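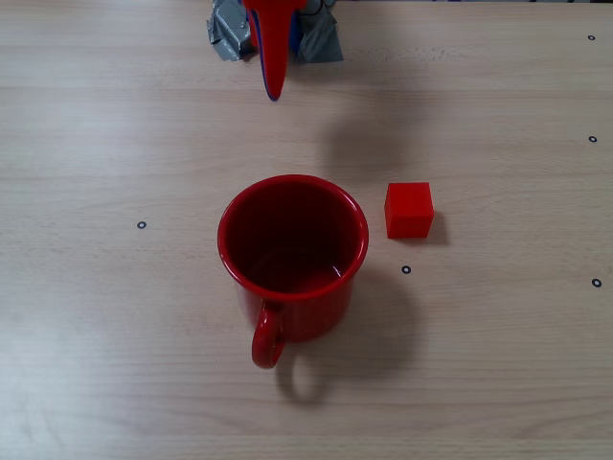 Bianka Dudás asked whether a red gripper finger can be kept out of the object mask when the mug and the cube it is working with are also red. It can, provided that color is not the only cue. The procedure below separates the objects from the gripper in the Skamari perception module and passes the result to the Catdale planner.

Before you begin

Calibrate the wrist camera and confirm that the table markers are detected. The module needs at least 3 markers in view to fit the table plane. If fewer are found, the status line reads PLANE STALE and no masks are published.

Step 1. Fit the table plane

Run "skamari plane --fit" with the arm held still. Note the residual. A residual above 2 millimeters usually points to an old hand-eye calibration, which should be repeated before going further.

Step 2. Load the gripper mask

The gripper is fixed relative to a wrist camera, so its outline can be stored once for each finger opening. Run "skamari selfmask --record" and let the fingers travel through their full range over a bare table. Repeat the recording whenever tape, wiring or fingertips are changed. An outdated mask leaves thin slivers at the finger edge, and these are later reported as objects.

Step 3. Segment by color, then by height

Set the red threshold generously. Glossy surfaces vary a great deal in brightness, and a narrow threshold will split a mug into several regions. Then apply the height filter, which discards any region lying in the table plane. Shadows are removed at this stage.

Regions smaller than 50 pixels are dropped by default. Raise this value only if false detections persist after Step 2 has been repeated.

Step 4. Separate neighboring objects

Where two objects of the same color stand close together, enable "split_on_depth". Check the overlay: each object should carry its own label, and a mug handle should share the label of its mug. If the handle is labeled separately, increase "merge_radius" by one step and run the check again.

Step 5. Publish to the planner

Start the Catdale bridge and confirm that the object list matches the overlay. The planner treats every unlabeled region above the plane as an obstacle. Keep arm speed at the Ellwood safe profile until the list has remained stable through one complete approach.

Plercombe Robotics Software Documentation
Last reviewed June 19, 2026
Contact the documentation office | Back to top
1,374 shares
This site uses cookies to remember your display settings. Accept | Manage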